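Search this notebook
Filed under: Bench notes / End effectors / Wrist cameras
December, posted by the bench crew, Hadunton workshop

Second go at the gripper comparison, and I'm writing it up while the coffee is still working. Last time I left it overnight and then couldn't read my own scribbles (the page with the cable lengths is still a mystery to me).

So, what's on the bench. We have the Olico two-finger, the padded one, which everybody likes because you can bump it into things and it forgives you. And we have the Lungu, which is slimmer and stiffer and comes with a connector I have now cursed in 2 languages. Both went on the same arm with the same wrist camera and the same Nevoter controller, so for once I can't blame the electronics for everything. I did swap the controller's power lead before starting. The old one had a crimp that moved when you looked at it.

Mounting first. The Olico bolts straight on, four screws, done before the kettle boiled. The Lungu needs the adapter ring, and the adapter ring needs the short screws, and the short screws were in the drawer marked LONG. I have relabeled the drawer. Please leave it relabeled!

The test was the boring one: close on the foam block, lift, hold, put it down, open, go home. 100 cycles each, 3 runs per gripper, same speed setting all the way through. I wanted to use the nice new speed profile but then we couldn't compare with the old numbers, so boring it stayed.

Olico: no drops in the first run, one in the second, none in the third. The drop was my fault, I think – the block had crept sideways on the mat and the fingers only got a corner of it. Closing feels slow but it's very even. Homing is good. The encoder came back to 2,856 after every run, same number every time, and I was so suspicious of this that I power cycled the whole lot and did the homing again. 2,856. Fine, I believe it.

Lungu: quicker to close, and noisier, a sort of zip sound that gets old by cycle thirty. Two drops in the first run, then I turned the grip force up a notch and had none in the other runs. It leaves dents in the foam, though, and I wouldn't want to give it anything with a thin wall. Homing wandered a little between runs. It could be the adapter ring settling, so before anybody writes that down as a fault I want to take it off, clean the faces and put it back with the screws torqued properly.

Now the camera, which is where I lost most of the afternoon. With the Lungu on, the view is wide open and you hardly know there's a gripper there. With the Olico on, you get a whole lot of housing. I'd known it would be in the way, but I had only looked at it with the arm parked straight down over the mat, where it seems okay. Tip the wrist over and it's another story. I went through the saved views from the tilted poses and picked out the one that shows the trouble best.
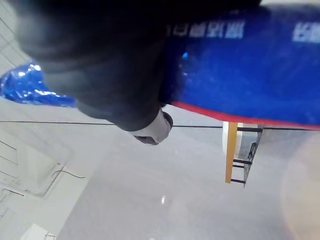 Olico on, wrist tilted. Fingertip sharp enough to find, housing all blur, banner lettering no use to anyone.

The pale tip against the pale floor bothers me more than the housing does. The little dark cap on the end is really the only thing there with any contrast, and I'd hate to depend on it. The housing at least stays put relative to the camera, so we can mask it out and forget it. For the tip I'm thinking a band of colored tape just above the cap, maybe orange? Not blue, please, we'd be hunting for it against the banner all day long. Then there's the big soft light patch low on the right, which eats a fair piece of the view. I haven't worked out where it comes from and I'm not going to guess in ink. First thing to try is wiping the lens, second is moving the lamp, one at a time so we learn something.

Where I am for now: I'd keep the Olico on for the soft stuff and live with the view. If the Lungu homes properly after the refit I may change my mind, the open view is so nice to work with.

To do:
– refit the adapter ring, torque it, rerun homing
– tape on the Olico tip, then repeat the tilted poses
– mask for the housing (the old mask file is for the previous bracket, don't use it)
– order short screws, we're down to the last few
– ask Nevoter whether the force setting survives a restart, mine came back at default

Foam block is back in the bin under the bench, dents and all.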